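Drutside method

The Drutside method is a way of teaching robots to handle soft, floppy things such as clothing, using short recordings made by a person working a gripper held in the hand. It was worked out by Sosina Lencho and her colleagues on the Gelleo project, and it takes its name from the small lab where the first recordings were made. Laundry was chosen early on and has stayed the favorite test ever since, for the very good reason that a shirt hardly ever lies the same way twice!

In the basic form of the method, a person carries out one small task over and over, and the camera on the gripper records each try from close up. Square markers on the jaws help the software work out how far apart the fingertips are – a humble little trick, but one the whole method leans on. The first set held 3000 recordings, of which 700 dealt with miniature washing machines, and a learned controller was then trained to copy the motions.

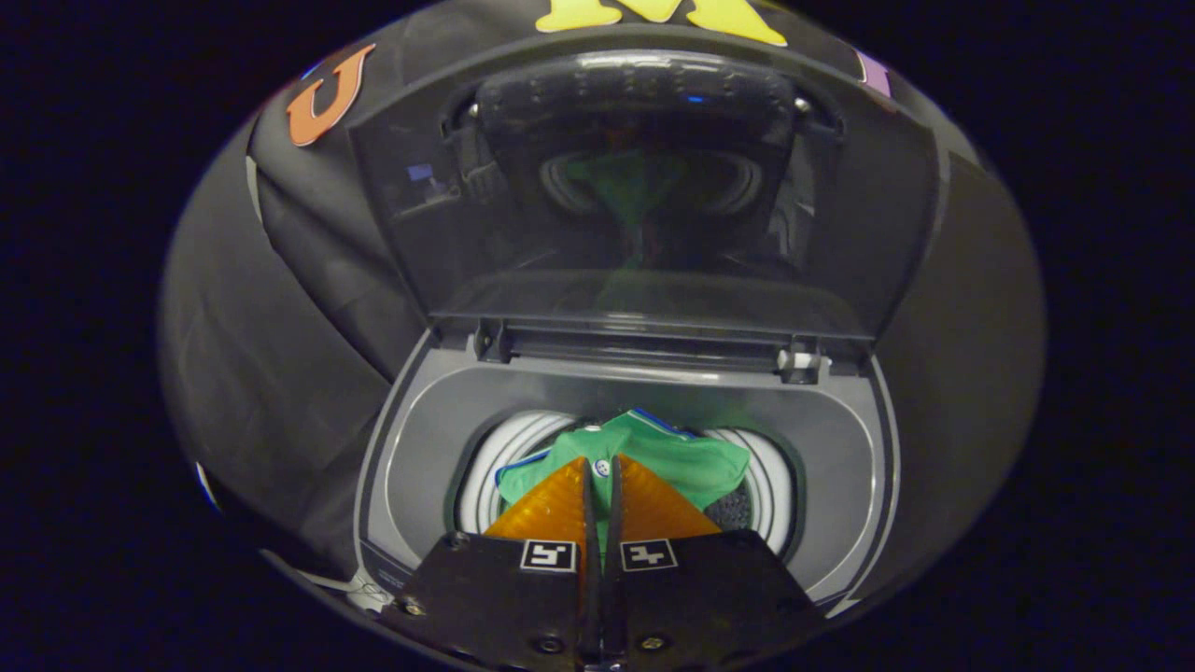 Brallard, who has written warmly about the method on the whole, objected that a small drum forgives a good deal, and that a full-size machine with a heavy, tangled load would be a much fairer test of what the controller had learned.

Lencho's group took the point kindly and went on to a second study, known as Rezende, in which the trained controller was given 200 fresh attempts with garments it had not met before. Polo shirts went rather well, while long sleeves gave it trouble, mostly by catching on the rim of the drum on the way out.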